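Leave the Pipes Where We Can See Them

By Teemu Toivonen

When my wife and I rented our workroom in Ukham, the owner apologized for the ceiling before we had even put down our bags. He said he could have a lower one hung in March, with square panels, and then we would not have to look at the pipes and cables anymore. I thanked him and asked him to please leave it as it is. He thought I was being polite.

I was not. I have worked in rooms with hung ceilings for 14 years, and I believe they are one of the small mistakes that everybody has agreed to repeat. At my old job in Budolley we had a brown stain on one panel above the copying machine. It grew during one whole winter. The leak was 4 meters away from the stain, and to find it, two men had to take down half of the corridor. If the pipe had been visible, any one of us would have seen the drop hanging from it and put a bucket there the same morning.

My friends say that visible pipes look unfinished. I have thought about this word. A bicycle shows its chain and we do not call it unfinished. A kitchen shows its faucet. Why should a workroom be ashamed that it needs air and electricity? Paint everything white, the wall and the pipe together, and after a week the eye becomes calm. A white pipe on a white wall makes only a thin shadow, and in the afternoon I even find it pretty.

There is also the question of height. People who bend over a table all day need some air above their backs. In a low room I get tired in the neck and also in the temper, and I was glad to read that the architect Onishi, who writes for our local paper, feels the same.

I will be fair to the other side. Dust settles on cables, and cleaning it is a job for a ladder and a patient person. Sound is harder too - a dropped spoon can be heard in every corner. And cables should be tied. When they hang in a knot, the visitor sees only the knot, and my whole argument is lost at the door.
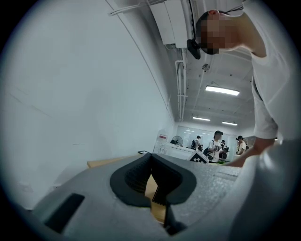

So I would ask the owners of such rooms to spend the money differently. Buy good lights, buy cable ties, pay somebody to paint carefully behind the pipes. Our owner did the painting himself in seven days, and he has stopped apologizing to us.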